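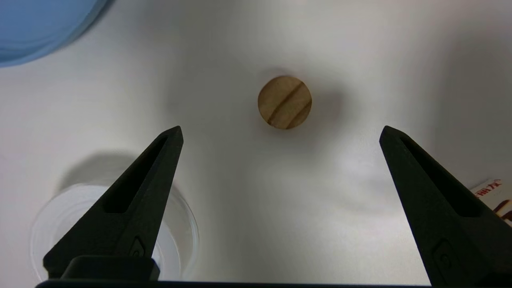
2026-08-03

Wooden discs, second batch. The box from Akodwood came before lunch. I went through all of them at the white table and put aside the ones with strong grain, I want to use these for the sorting tray for Sembiring.

What I wrote in July is still a problem: the grain. On the pale discs a pencil mark stays readable, but where a dark streak goes across the face the number disappears into it. I tried a softer pencil on three pieces and it did not help much. Ottó Halász proposed to mark the back side only. I am not against it, but then everybody must turn the disc to read it, and people forget to turn it back.

Sanding: 200 grit first, then 500, always along the grain. I tried 2000 on one piece and I do not see the difference by eye, so I will not spend paper on it. The edges I did by hand, light pressure. They are not perfectly round and I leave them like this — the hole in the tray is wide enough.

Oil: 14 discs got one thin coat of the Follstead oil, the rest stay raw for comparison. The oiled ones lie on the upper shelf, please do not stack them before tomorrow.

To do:
- ask Akodwood if they can choose paler pieces for the next order
- try a burned mark on a scrap disc
- find the small caliper, it was last in the Risard drawer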